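Subject: Re: [toylending] Bricks coming back mixed and short
From: Amirul Wuisan
To: toylending list

Hello Hạnh,

We had the same trouble in Dristton until last May, when we changed how we lend bricks. Your original message is at the bottom for people who missed it. I will take your points in a different order from yours.

The count first. We used to print the number of pieces on the label of every set and check it at the desk. A family with 300 pieces to bring back would stand there while one of us counted, and the line went out the door. People began keeping sets past the due date because they knew two pieces were under a couch somewhere and they didn't want to have that talk. Our late returns were mostly brick sets, and that should have told us something sooner than it did.
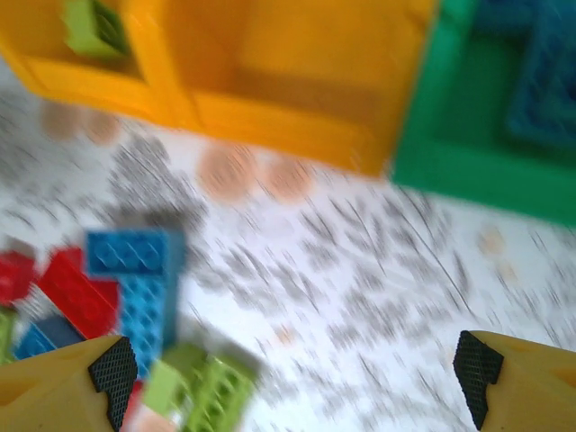
What we do now is lend by weight. Each bag is weighed going out and coming back, on a postal scale, and the weight is written on a tag tied to the drawstring. We allow 30 grams either way. Inside that, the bag is accepted and the borrower goes home. Outside it, we ask them to have a look around the house and bring whatever turns up next time. We have never charged for bricks under the new rule. Amado Macapagal was against this when it came up and said we would be out of stock in a year, but he has since dropped the objection.

The sets with instructions are a different matter. A tractor with a missing wheel is no use to the next child. We took those out of the brick stock and treat them like jigsaw puzzles, with a picture card in the lid and a full check. There are few enough of them that it can be done.

Now the mixing, which was your main question. We gave up on keeping sets pure. All plain bricks of the same size system go into one stock and the bags are filled from it. The routine is this:

1. Empty the returned bag onto a tray and take out whatever doesn't belong. We get hair clips, cereal and other people's game pieces.

2. Wash in a mesh bag in a sink of warm water with dish soap. Don't use the dishwasher. We lost a batch of older bricks that way and they no longer grip.

3. Dry overnight on towels. Shake them first, as water stays inside the hollow ones and a damp bag smells by the end of the week.

4. Sort the dry bricks into open bins. Keep the bins low and wide so you can see the bottom.

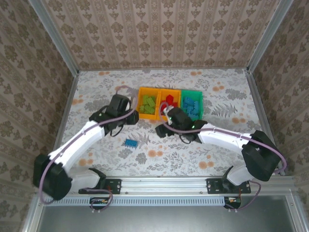 5. Fill the lending bags by scoop, tie, weigh, tag.

6. Put anything cracked or chewed in the discard tub. Sharp edges go straight out, and so does any brick you have to argue over.

Sorting by color or by size comes up on this list every so often. We tried both. Color is quicker and pleasant to do, and children who help at the Saturday-type sessions can manage it without being shown. Size is slower, but the bags come out better, because a scoop of mixed colors in one size builds something and a scoop of all red in every size often doesn't. We settled on size for the big bricks and no sorting at all for the small ones.

Wear is the other thing to watch. The large bricks get scuffed on top long before they stop working, and a scuffed one is fine to lend. What matters is whether two of them hold when you pick up the pair by the upper one.
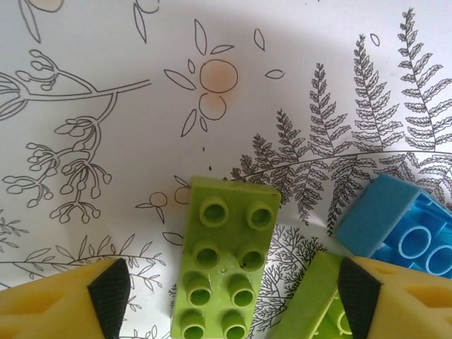
Large green brick, eight studs on top.

You also asked about buying. Bilal Issa at the Sturkbridge library has been buying secondhand for years and his advice is to ask for a handful in your palm before paying. If the bricks feel greasy, or slide off each other, leave them. He also says that mixed lots with boxes thrown in are usually priced for the boxes.

For storage we have open shelving at waist height. The bins came from a kitchen supply place and cost less than toy storage of the same size. Get more than you need in one go, or you will never match them later. Lids were a waste of money for us and are all in the cellar.

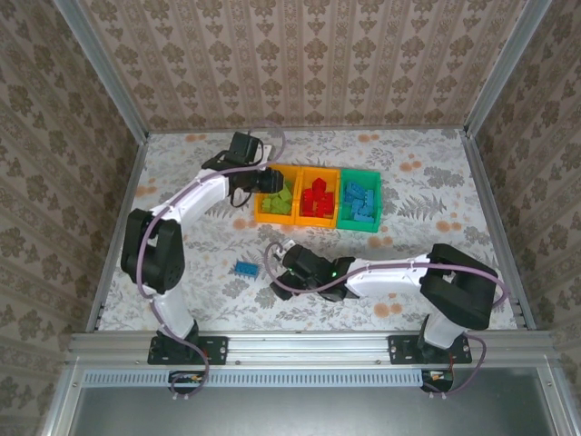

Three sorting bins in a row.

I can send our tag template and the borrower sheet if you want them. The sheet is one page and says what the weight rule is and how to wash bricks at home. Florante Maglaya has put it into large print too.

Regards,
Amirul

----- Original message -----
From: Hạnh Đinh

Hello all,

Our brick sets are coming back short, and worse, mixed with bricks from home. We are spending most of a session counting. How are other libraries handling this? Do you charge for missing pieces? Do you keep sets apart or pool them? We may also have a little money for more bricks this year and would like to hear what to look out for when buying used.

Thank you,
Hạnh
Salian Toy Library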